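Prindivar — suelos y rincones de la sala Illusham
Ficha de datos, léeme corto

Notas sobre lo que hay a ras de suelo en la sala: moqueta, rodapié, pared, bordes, piezas apoyadas. Leer antes de tocar las etiquetas. 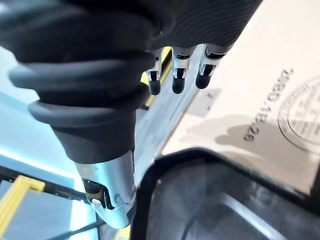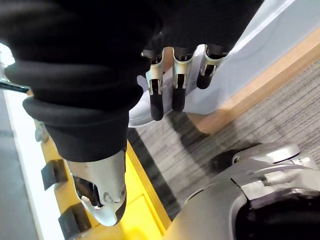 Última modificación: 12 oct 2024 — Shamim Pirzada

Qué contiene
355 entradas de texto, una por zona. Cada entrada lleva nombre de zona, material si se sabe, color, y con qué linda. Nada más. Las medidas van en otro archivo (Sastiron), todavia sin revisar.

Archivos
zonas.csv — lo principal
colores.csv — 32 nombres de color, cerrados, no añadir
linderos.csv — pares de zonas que se tocan
notas.txt — dudas sueltas, sin orden

Vocabulario
moqueta: la gris de rayas, clara y oscura alternando. En la segunda foto se ve bien la trama, en diagonal. No escribir "alfombra", en marzo había de las dos y costó juntarlas.
rodapié: el listón de madera clara al pie de la pared. Lindero entre pared y moqueta.
pared: azul grisáceo pálido. En colores.csv es "gris azulado", no "azul".
plataforma: la amarilla con el borde levantado. Las dos lengüetas negras del lateral van como "lengüeta sup." y "lengüeta inf.", entradas aparte.
superficie blanca: lisa, canto inferior curvo. Sin nombre mejor por ahora.
franja: cualquier cosa larga y clara que no se sepa si es borde o carril, como la gris pálida de la primera foto. Material en blanco.
filo amarillo: sólo si se ve el filo y no la pieza. Si se ve la pieza — plataforma.

Normas rápidas
Las sombras no son zona. La oscura que cae en la moqueta junto al blanco, fuera.
Si algo queda tapado a medias se etiqueta igual y se pone "parcial".
Material dudoso = celda vacía. No poner "plástico?" con interrogante, rompe el filtro.
Campo de notas: máximo 20 palabras.

Pendiente
Duplicados en linderos.csv, pares al reves (pared-rodapié / rodapié-pared).
Decidir si "canto" y "borde" son lo mismo. Abbasi los separa, aquí no de momento.
El archivo viejo tenía 3.000 filas, casi todo repetido. No importarlo entero, sólo la columna de nombres.

Uso
Libre dentro del proyecto. Para fuera, preguntar a Shamim. Correcciones en notas.txt, con iniciales.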